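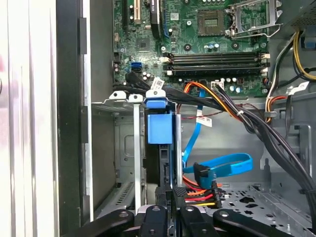 Carte mère dans un boîtier ouvert, le support du processeur est vide.

Magazine > Métiers > Entretiens

Rechercher sur le site Tapez un mot OK

« Les gens viennent pour une machine, ils repartent avec leurs photos »

L'atelier Sial se trouve à Trerberg, dans une rue en pente derrière la gare. La patronne m'a reçue un matin de septembre, avant l'ouverture, avec un café très fort qu'elle prépare sur une plaque électrique. Elle répare et revend des ordinateurs depuis 21 ans. Elle a accepté de parler longuement, à la condition que son nom ne soit pas écrit. « Dans la ville on me connaît, ailleurs cela n'intéresse personne », dit-elle.

Elle n'a pas étudié l'informatique. Elle était vendeuse dans un magasin de tissus à Teltmont, et quand ce magasin a fermé, elle a suivi une formation du soir. « J'étais la plus âgée de la classe et je ne savais pas ce qu'était une barrette de mémoire. Mais je savais mesurer, couper, et surtout écouter une cliente qui explique mal ce qu'elle veut. Cela m'a servi davantage que les cours de réseau. »

Les premières années ont été difficiles. Elle travaillait dans sa cuisine et livrait les machines en autobus, une par une, dans un sac de voyage. Le local actuel appartenait à un cordonnier. Elle a gardé son comptoir et aussi sa sonnette, qu'on entend jusque dans la cour.

Je lui ai demandé ce que les clients apportent le plus souvent. Elle a réfléchi. « Des ordinateurs lents. La personne est certaine qu'il faut en acheter un neuf. Je regarde, et une fois sur deux c'est le disque qui est fatigué. On le remplace, on nettoie, et la machine peut servir encore plusieurs années. » Un tel travail coûte bien moins qu'un achat, mais elle reconnaît que ce n'est pas toujours raisonnable. Pour un portable dont la charnière est cassée et l'écran aussi, elle déconseille la réparation. « Je préfère perdre une facture. La personne revient la fois suivante, et elle amène sa sœur. »

Les pièces sont une question à part. Elle en achète une partie chez un grossiste de Trostton, qui lui cède des lots venus des bureaux. Un lot peut compter jusqu'à 500 machines, ce qui est beaucoup trop pour elle, alors elle partage avec deux confrères de la région. « On se téléphone, on se dispute un peu sur les écrans — tout le monde veut les écrans — et puis on s'arrange. » Les tours de bureau sont ce qu'elle préfère. Elles s'ouvrent facilement et chaque pièce peut être changée seule. Avec les portables récents, explique-t-elle, la mémoire est souvent soudée, et il n'y a plus grand-chose à proposer au client.

Nous avons parlé aussi de l'argent, sujet qu'elle n'évite pas. Une tour remise en état se vend chez elle 397 euros dans la version la plus complète, avec l'écran et le clavier. Les étudiants trouvent cela cher, les retraités demandent pourquoi c'est si bon marché. « Je donne le même prix aux deux. J'ai essayé une fois de faire des remises, je ne savais plus à qui j'avais promis quoi. »

Sur les données, son ton devient plus sérieux. Beaucoup de clients découvrent, le jour de la panne, qu'ils n'ont aucune copie de leurs fichiers. Elle se souvient d'un monsieur qui avait écrit toute l'histoire de sa famille, cinq années de travail, sur un seul disque. Elle a récupéré presque tout, sauf un chapitre sur un grand-oncle marin. « Il m'a dit que c'était le chapitre le moins exact de toute façon. Il était très poli. Je crois qu'il était triste quand même. » Maintenant elle pose la question à chaque personne qui entre : où est votre copie ? La plupart regardent leurs chaussures.

Elle voudrait embaucher. Elle a reçu plusieurs jeunes en stage, dont une fille de Teltmont qu'elle aurait bien gardée — « des mains calmes, et elle notait tout » — mais qui est partie finir ses études. Pour l'instant elle continue seule, ferme plus tôt l'hiver et refuse les réparations de téléphones, trop petites pour ses yeux.

À neuf heures la sonnette a retenti. Une dame portait une imprimante dans une couverture d'enfant. La patronne a posé sa tasse et elle est allée lui tenir la porte.

Partages 21 | Commentaires 5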